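Protokoll der Arbeitsbesprechung Software, Projekt Trulimia
Mai, Beginn 10:20 Uhr
Protokoll: Mojtaba Kiani
Verteiler: Gruppe Wahrnehmung, Gruppe Planung, Zovero (zur Kenntnis)

TOP 1 Stand der Segmentierung

Das Protokoll der letzten Besprechung wurde ohne Änderung angenommen. Die Gruppe Wahrnehmung berichtete über die dünnen, flexiblen Objekte. Bei Armbändern aus Schnur und bei Haargummis zerfällt die Maske oft in mehrere Teile, besonders dort, wo eine Schlaufe über sich selbst liegt. Für den Planer sind das dann mehrere Objekte, und er schlägt für jedes einen eigenen Griff vor.

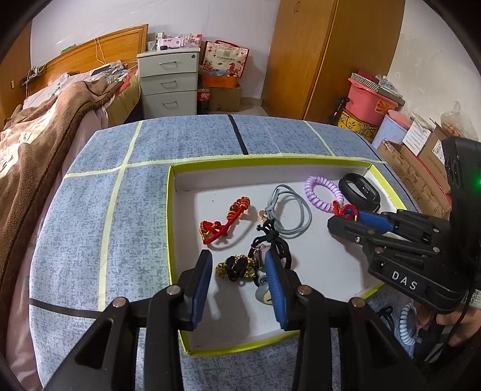 Der Vorschlag ist, die Teilmasken erst nach der Schätzung der Mittellinie zusammenzuführen. Der Code dafür liegt im Zweig von Evangelista, ist aber noch nicht getestet mit zwei Greifern gleichzeitig. Es wurde gefragt, ob der zweite Greifer aus der Maske herausgerechnet werden soll. Man einigte sich, ihn als eigene Klasse zu behalten, damit die Planung den Abstand zwischen beiden Greifern kennt.

TOP 2 Griffplanung

Die Spiralhaargummis bleiben schwierig. Der Planer wählt gern einen Punkt auf der Außenseite des Rings, und der Schwerpunkt liegt in der leeren Mitte. Die Bewertung der Griffpunkte wird deshalb geändert: Punkte ohne Material zwischen den Backen bekommen den Wert null. Für geflochtene Armbänder soll der Griff bevorzugt an den umwickelten Knoten geprüft werden.

Herr Kiani bat darum, auch den Rand der flachen Schachtel als Hindernis zu führen. Im Moment ist er nur Teil der Tischebene, und die Anfahrt von der Seite ist darum nicht zuverlässig geplant.

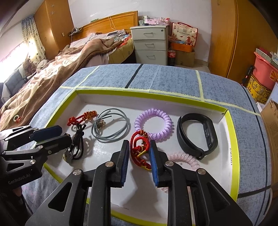 Lesezeit: 2 Minuten

TOP 3 Werkzeuge und Daten

Das Abspielprogramm Tekham zeigt die Zeitstempel der beiden Greifer jetzt in einer gemeinsamen Leiste. Der Versatz beträgt im schlechtesten Fall 20 ms. Für die Auswertung ist das genug, für die Regelung soll noch nachgebessert werden. Beim Export bricht das Programm nach 2.000 Bildern ab; der Fehler ist bekannt und steht in der Liste.

Die Benennung der Klassen wurde kurz diskutiert. „Band“ ist zu ungenau und wird aufgeteilt in „Schnurarmband“, „Spiralhaargummi“ und „Uhrarmband“. Die alten Bezeichnungen bleiben lesbar, werden aber nicht mehr neu vergeben.

Beschlüsse und Aufgaben

Zusammenführung der Masken in den Hauptzweig übernehmen, nach Test mit beiden Greifern (Gruppe Wahrnehmung)
Bewertung der Griffpunkte anpassen, Schachtelrand als Hindernis (Gruppe Planung)
Fehler beim Export beheben (Kiani)
Neue Klassenliste an Zovero senden (Kiani)

Offen geblieben ist die Frage der Kraftbegrenzung beim Schließen. Sie wird in der nächsten Besprechung als erster Punkt behandelt.

Ende: 11:45 Uhr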